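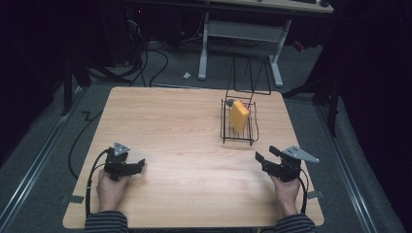
Room listings for first-year students moving into shared halls, collected from four halls at Demham and kept as one CSV file. Each row is one item of furniture that a student can expect to find in the room on arrival, so that families know what to buy and what to leave at home. Tables get the most detail, as parents ask about them more than anything else. A pale wooden tabletop with rounded corners, standing on grey carpet, goes in as `table`, `wood_light`, `corners_round`, `floor_carpet_grey`. Beds and wardrobes have fewer fields.

## Contents

- `rooms.csv` – 316 rooms, one line per room
- `items.csv` – 1,823 items, linked to rooms by `room_id`
- `notes.txt` – free text from the people who did the visits

Zubaida Paracha and Villads Snorradóttir did the visits before the September intake. Helge Eide merged the sheets and fixed the spellings. Plellari House was visited twice and only the second visit is kept.

## Fields that need care

`surface` is what the visitor saw, with no attempt to say whether a top is solid or veneered. If the two visitors disagreed, the field says `unsure`.

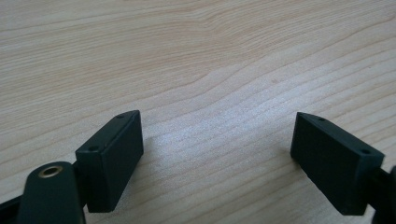
`colour` has the same problem. One visitor's "cream" was the other's "beige", and both are now stored as `light`. The original words are still in `notes.txt` if you want them.

`width_cm` is blank for 30 items in Mahama Court, where the rooms were already let. Please don't fill these in from the rooms next door – the furniture there is mixed.

## Not included

Curtains, lamps, bedding and anything brought by students. Kitchens are left out too. Rent and room allocation are dealt with by Lultbridge and we can't answer questions on either.

## Changes

Version 3 drops the old `condition` score, which had been filled in differently in each hall. Anyone still using it should stay on version 2.

## Corrections

Send the `room_id` and the corrected value to Cosmin Pascu. For rooms in Mahama Court, copy in Elínborg Lykkegaard, who holds the keys list.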